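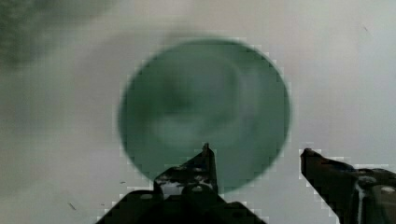 The green plate, on the white table

skarus_60
Looking for advice on play kitchen dishes. We have the green plate plus a mixed bin of pieces from different sets. My daughter is three and serves dinner every night at 6. The plate is fine but I'm wondering if I should get a matching set. Calteo has one for $30.

tmoana
Don't. Mine never noticed what matched. Spend it on food, that's what runs out.

pinehollow
Disagree. We bought the Calteo set and the plates stack, so cleanup takes one shelf. Mixed pieces end up all over the floor.

skarus_60
Most of the rest is out in the next one.

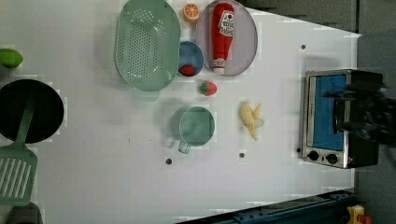
Colander, pink plate, ketchup, fruit and the toaster oven

tmoana
You have plenty. The colander alone would keep mine busy for an hour. Is the measuring cup a toy or a kitchen one?

skarus_60
Kitchen one, I had a spare. She uses it for soup.

dmb1000
Real measuring cups hold up better anyway. I'd add two more bowls and stop there. Trondska sells them singly.

pinehollow
Singles cost more per piece. And where does the toaster oven go when she's done? Ours took up half the shelf.

skarus_60
On the floor next to the bookcase. Going to try the two bowls first and leave the set for now.

pinehollow
Fair enough. Check the size before you order, the small ones are very small.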